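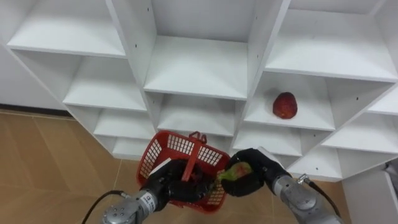 I've got a happy one for you today, Grollesbridge! A tabby cat named Jinura is back home after getting herself stuck in a storm drain behind the library, and I got to be there when she came up.

Homa Bagheri was walking to her car when she heard crying under the grate. She called it in, and officers Nasrin Nouri and Vinzenz Aebischer showed up with a pry bar and a can of tuna (Nouri's lunch, she told me). The grate came up fine. The cat wanted no part of it. Aebischer ended up flat on his stomach with one arm down the hole for most of an hour, and he's got the scratches to show for it.

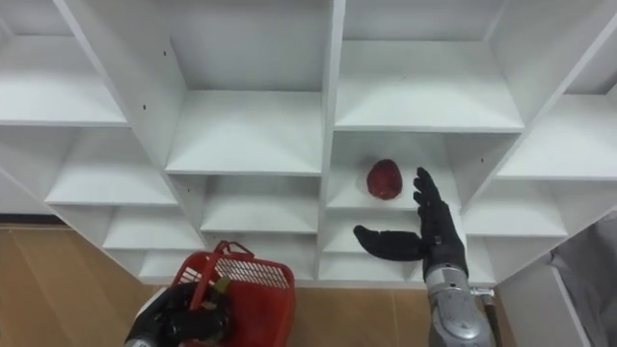

White cubby shelving with an upright divider between compartments.

The vet in Itmont scanned her chip, and guess what – she'd been missing since October! Her owner, Setareh Jafarzadeh, lives 3 miles away and had put up flyers all over town. She cried on the phone, and then I did too.

Jinura has lost some weight but she's eating well. If your own pet isn't chipped yet, the Itmont clinic takes walk-ins most mornings.

Posted 26/02/2018 by Inês Sampaio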